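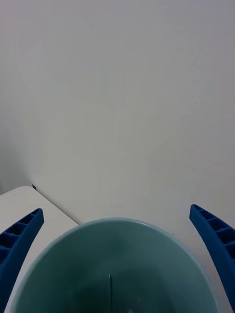
Search this site
Enter keywords
Go

Does a supermarket fuel voucher still work if I pay at the pump?

I have a voucher from Plullton for 2p off a litre, printed at the bottom of a grocery receipt. The small print says it must be "presented at time of payment" and is valid for one fill up to 60 litres. My nearest Plullton forecourt has gone over to card-only pumps after 9pm, which is when I normally fill up on the way home. The pump has a slot for the card and a keypad but I can't see anything that would read a barcode. Is there a way to claim the discount at the pump, or afterwards? The tank takes a little under 60 litres, so the saving is just over a pound, but we get one of these most weeks and they add up.

Posted by tallisker_fen

You need to go to the kiosk. The pump will not take it.

Posted by Dervo

It depends on the type of pump. The older terminals have no scanner, and on those the voucher can only be used at the kiosk while it is staffed. The newer ones have a small glass window under the screen. Put your bank card in first, wait for the authorisation, and the screen then asks whether you have a voucher. Hold the barcode flat against the window until it beeps. If you lift the nozzle before doing this, the price is locked for that sale and the discount can't be added.
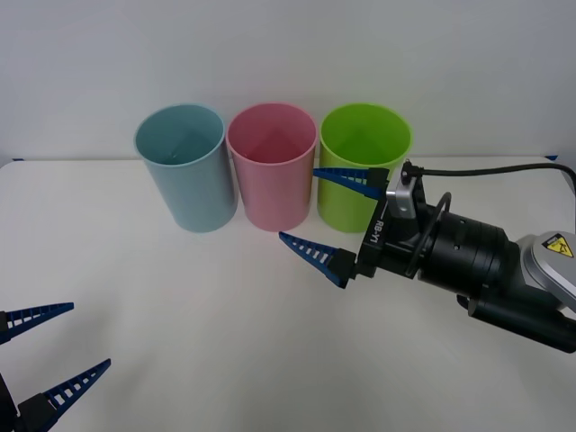

On claiming afterwards: my local branch would do it at the kiosk within 21 days, provided I had both the fuel receipt and the unused voucher. Ask for the receipt at the pump, as it does not print by default. They refunded the difference to the same card. I don't know if every branch does this, so ring yours first.

Two other points. The authorisation on your card can be much higher than the sale, and with some banks it takes a while to drop off, so leave room in the account. Also check the base price before you drive anywhere. In August the independent garage near me, Brandão, was 3p a litre cheaper than Plullton for unleaded, so the voucher made Plullton the dearer option by a penny.

Posted by Quillback

Comments

marrow_lane: Confirmed on the glass window. Mine was so scratched it took four goes.

Dervo: Never seen one with a scanner round here.

oddsock25: Does the voucher cover premium diesel? Mine says "all grades" but the till refused it.

tallisker_fen: Thanks. No window on ours, so I will ring the branch and ask about the 21 days.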